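Prurkside Container Deposit Program
Progress report to the Goodwin Fund, 22 August 2026

The Mendton depot has traded without interruption over the reporting period. Membership now stands at 706 households, an increase of 44 since March. Local uptake remains strongest in the older streets near the rail line, where kerbside collection is least regular.

Refunds were paid through the Skudier account system, and the backlog noted in our previous report has been cleared. Staff hours were held to budget - a modest saving on fuel was put towards signage.
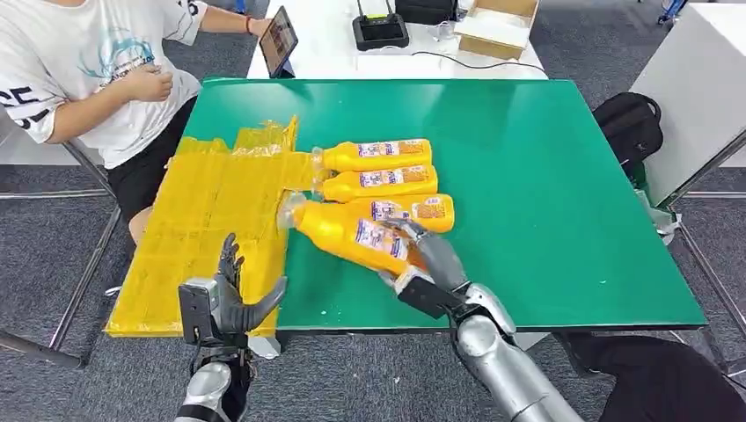
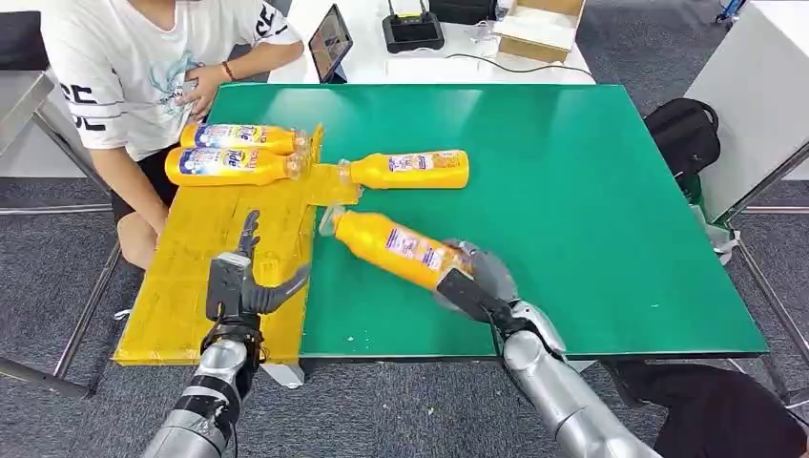
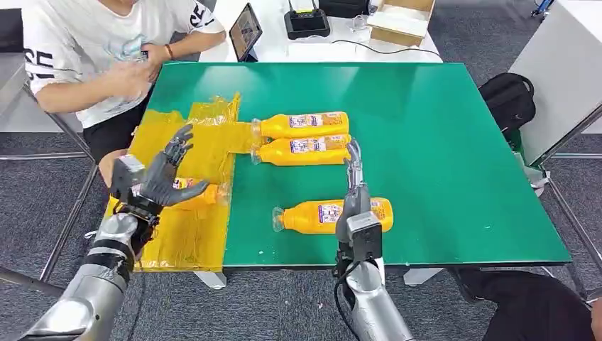

Yellow plastic bottles on a green-topped table.

School participation was below target. Two schools withdrew when their timetables changed, and a third has asked to defer until next year. We propose moving the unspent portion of the schools budget, over $200, to translated leaflets.

The lease on the Mendton yard is due for renewal. The landlord has indicated a rise of $50 per week, and we seek the Fund's approval to accept this within the existing grant. A revised budget is attached.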